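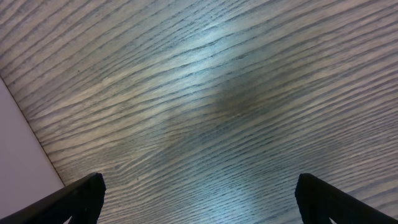

Wrist camera view, fingers open over the bench.

I spent the evening of 6th March getting the small arm back into shape after it sat through most of the winter. It runs a Flistard gripper on a Brevano controller, and the camera bracket is one I bought from Ludosis after my own printed one cracked for the second time.

The first job was the fingers. The right one had a little side play at the pivot, so I took both off, cleaned the pins and put them back with new washers. There are 2 screws per finger and they don't like being overtightened. I go until they stop, then back off a hair.

Then the camera. I want both fingertips in view at the bottom of the picture, level with each other, with plenty of bench showing past them. It took 3 tries. Each time I snugged the bracket down, it rolled slightly and one tip came out higher than the other. In the end I held it with a small clamp while I tightened the last screw — should have started that way.

The other problem is the light. The bench top has a strong wood grain and a finish that reflects, so I get a bluish-white patch beyond the fingers and a second one right between them, with a darker band in the middle. I tried dropping the exposure to 22 and the glare calmed down, but the black fingers lost their edges. I settled on 32 and will live with it until I can move the lamp.

After that I ran the open and close cycle for a while with nothing in the jaws and listened. No clicking from the right side. I wrote the bracket position on a strip of tape on the forearm, next to the old one from June.

Still to do: a matte mat for the bench, and a proper cable clip at the elbow. The Diekmann ones I have are a size too big.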